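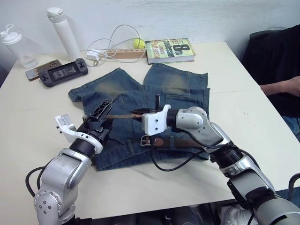
Belts were the job I kept putting off. The two arms have been up and running on the bench since July, and until now I'd only given them towels and T-shirts, which are forgiving. A belt already sitting in a pair of jeans is a different sort of problem, as one gripper has to hold the free end while the other comes across for it, and the denim shifts whenever either one leans on it. I left the back of the table the way it usually is, with the water bottles, the power strip and my copy of 8th Confession along the wall. It's all out of reach at the current joint limits, so I've stopped clearing it.

The parts have cost $1318 so far, not counting the second set of fingers. Ornella Caruso printed those for me at Motholm, the shared workshop I belong to, and she wouldn't take anything for the filament. They're black, same as the first set, with a slot through each finger to save weight.

Most of this week went into the wrist cameras. The right one kept dropping out whenever the wrist rolled past a certain point. I swapped the cable, then the hub, then went back to the old cable with a looser loop at the joint, and that fixed it. The loop hangs down over whatever is on the table. I'll clip it up when I find the right clip.

I also changed how hard the fingers close. The limit was set at 1000 in the config, which was fine for towelling but left marks on leather. It's at 751 now.

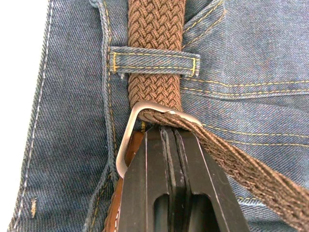 *Wrist camera view, fingers closed on the belt just below the buckle.*

The braid on this belt gives the camera plenty of texture to work with, more than the denim does. The buckle is harder. I'm going to try a lamp further to the left and see if the metal reads any better.

Next on the list is a proper cable guide for both wrists, then back to the belt loops.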